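Thread on stash and save handling in Hirau, PC version, after the April patch.

**1/** The shared stash now holds 300 slots. Stackables cap at 50 per slot, arrows included. Quest items still can't be stored.

**2/** Sorting is by item level, then name. Set pieces no longer group together, so tag them before you sort. Leonilde Simões has a filter file that does this in one pass.

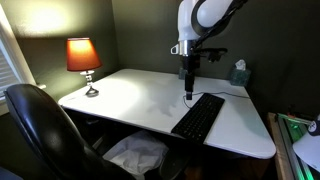 **3/** Keyboard: rebinding the potion belt needs a restart. The menu shows the new key straight away but the game ignores it until then.

**4/** Saves made on build 741 load fine. Older ones lose the map fog in the Macedo chapter. Waypoints are kept.

**5/** Not tested: co-op stash transfers. Lurdes Mota is looking at those and will post her own notes.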